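Tub sorting, finally

Wednesday, 4 pm, quick one before I have to run.

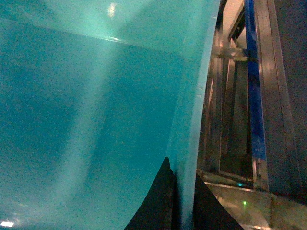

The big teal one, up close. Love that color.

So I started on the plastic tubs. Roughly 26 of them in the hall closet, most from Pramlow, a few older ones from who knows where. Lids everywhere. Plan was simple, match the lids, stack by size, done by dinner. Nope. Teal one is staying no matter what, you can sort of see through it and I'm tired of opening every single tub to find teh tape. Solid ones go to the garage. Cracked ones out.

Got four piles going now and no floor left. Still need labels, the Omia ones peel off in a week so don't bother with those. More tommorow if I get to the top shelf.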